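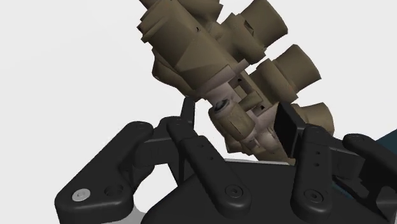

Khaki parts in a black robotic hand.

The garrison at Cozma has 253 soldiers, 17 trucks and one gate that opens. The other gate has been awaiting a hinge from the depot at Relomel since April, and the paperwork for it now weighs more than the hinge.

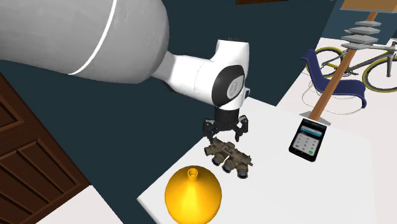
The town doesn't mind. Soldiers buy bread, and in winter they dig out the Skoron road - eventually, and with a form in triplicate.

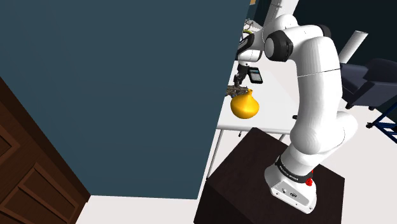

Training days are when the army remembers it is modern. The slides run to 103, most of them about boots. I kept thinking of the small round red button on the base of that white robotic arm, and how many signatures Cozma would require before anyone could press it. Four, said the sergeant, if the captain is in.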